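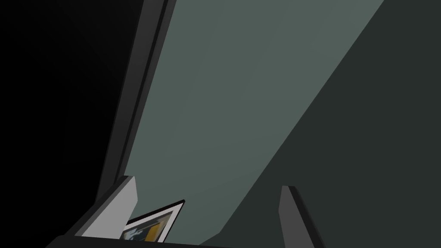 Simulated view past an open gripper toward a small framed picture.

Endico Releases Volilari, a Simulated Set of Two-Arm Desk Tasks

27 Aug 2022 – Endico today released Volilari, a collection of 4,000 recorded episodes for training manipulation policies in furnished rooms. All episodes were driven by human operators in the Fletska simulator and cover 70 task types, from moving dishes to clearing paper off a work surface.

Each episode stores joint positions for both arms, gripper opening, a written instruction and rendered views, including one from above the desk and one from the hand. Wall color, lighting and furniture placement vary between rooms. Episodes in which the operator dropped an item are kept and labeled.
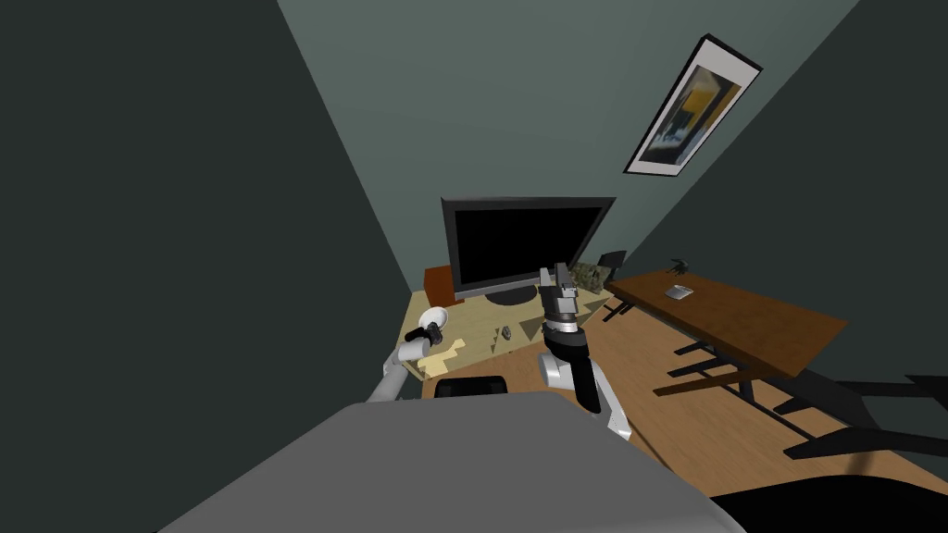
Overhead view in simulation: the left gripper holds a white bowl near the corner of the desk, the right gripper is open in front of the monitor.

"Hand views are often dark or partly blocked by the fingers," said Dinesh Barua, data lead at Endico. "We left those segments in. A policy has to work with them at run time."

Operators completed 100 practice episodes before their recordings were accepted. Playback tools and the task list are included in the download. Version 2, planned for September, adds drawers and hinged doors, with rooms supplied by Bolger.

Volilari is free for research use. Commercial licenses are available from Endico on request.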